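README
Kodama Letter Cube Register, data card

The Kodama Letter Cube Register is a catalogue of alphabet cubes and interlocking foam floor mats held for use in early learning rooms. It is maintained by the Gresero Learning Resource Centre and is supplied as a single table in plain text, with a short glossary. Last revised 30 May 2023.

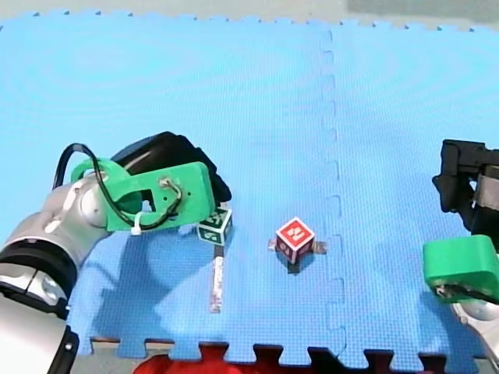
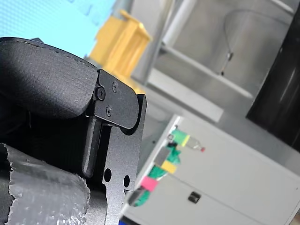
Ylva Lundgren asks whether the colour field could be split in two, as a green cube with green letters on white panels and a red cube with white letters are at present told apart only by the notes. At Nygård the cubes are sorted by body colour first and by letter colour second, and one combined field makes that sorting slow to reproduce.

The change has been accepted. From this release, body_colour and letter_colour are separate fields. Panel colour is recorded in panel_colour, which is left blank where the letter sits directly on the face of the cube.

Contents

The table holds 200 records, each with 16 fields. Of these, 92 records describe individual cubes. The remainder describe mat tiles, edging strips, storage trays and printed word cards. Each object has one record, including objects that form part of a set.

Principal fields

item_id: permanent identifier, not reissued when an item is withdrawn
item_type: cube, tile, edging, tray or card
body_colour: the main colour of the object
letter_colour: cubes only
panel_colour: cubes only
faces: letters in reading order, beginning with the face nearest the start of the alphabet
condition: good, worn or withdrawn
location: room and shelf code
notes: free text

Cataloguing practice

Cubes are examined on all faces before an entry is made. A letter that can no longer be read is entered as a question mark and is not inferred from the rest of the set. Colours are taken from the fixed list in the glossary; terms such as "teal" or "maroon" are not accepted.

Foam tiles are catalogued singly, even where they are normally kept joined. The texture of the upper surface is entered in the notes. Tiles with torn or compressed tabs are marked worn and may remain in use at the edge of a mat.

Known limitations

Entries transferred from the earlier Zimance list do not distinguish upper and lower case. Location codes were checked in March and may not reflect later moves between rooms. The 2 mats on long-term loan to Nygård are excluded.

Corrections

Proposed corrections should give the item_id, the field and the suggested value, and should be addressed to Etornam Addo at the Centre. Accepted corrections are incorporated at the next release and listed in the change file under the item_id.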